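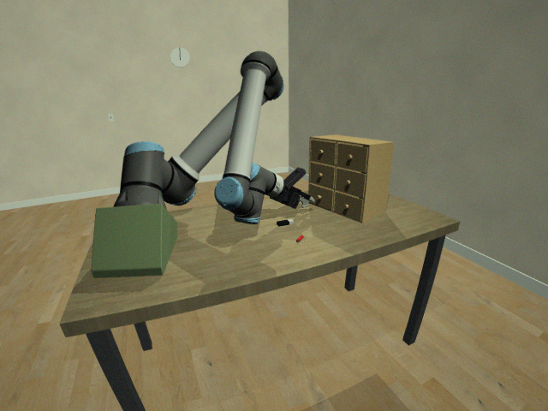 Frequently Asked Questions About My Sourdough Starter

I get a lot of the same emails about Grullodo (yes, the starter has a name, and yes, it came with the name), so I put the answers on one page. Last tidied up in November.

Where did you get it?
From a bakery in Zitencombe that was closing down. They gave a spoonful to anybody who asked and I asked twice. I drove home with the jar belted into the passenger seat!

How often do you feed it?
Every morning if it's out on the counter, once a week if it's in the fridge. I skip weeks all the time. The longest I've left it was 4 weeks, and it was gray and smelled like nail polish remover, but two feedings later it was making bread again.

What flour do you use?
Plain bread flour from the supermarket, plus a spoonful of rye when I have some. I tried the fancy stone-ground stuff from Randodia and couldn't taste any difference, though my sister-in-law swears she can.

Mine has liquid on top. Is it dead?
Nope! That's just hooch, and it means your starter is hungry. Stir it in or pour it off (I pour, I don't like my bread too sour). Pink or orange streaks are another story. Throw the whole thing out and wash the jar really well.
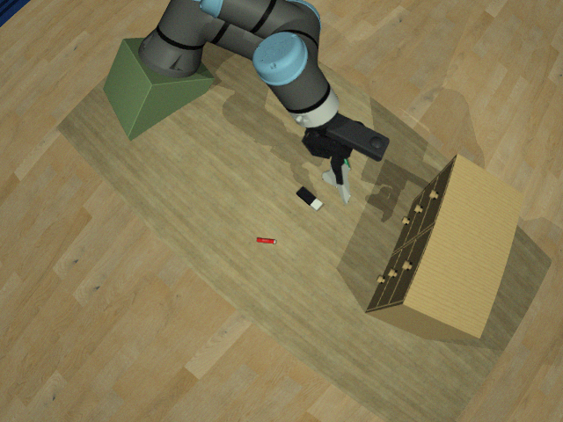
Can I use tap water?
I do. If yours smells strongly of chlorine, let a pitcher sit out overnight and see if things perk up. Some cities use a kind of chlorine that won't leave that way, and then a filter is your best bet.

Why won't my loaf rise?
Nine times out of ten it's a cold kitchen. My winter dough takes almost twice as long as my summer dough, so I go by how puffy it looks and ignore the clock.

Will you mail me some?
I used to, and I've sent out more than 303 little packets of dried flakes. I'm taking a break right now because the envelopes took over my evenings. The Yuen baking board has a swap thread where people pass along Grullodo flakes for the price of a stamp, so try there first.

Can I freeze it?
Sure, but I've had better luck drying it. Spread it thin on parchment, leave it until it snaps, and keep the flakes in a jar with a tight lid.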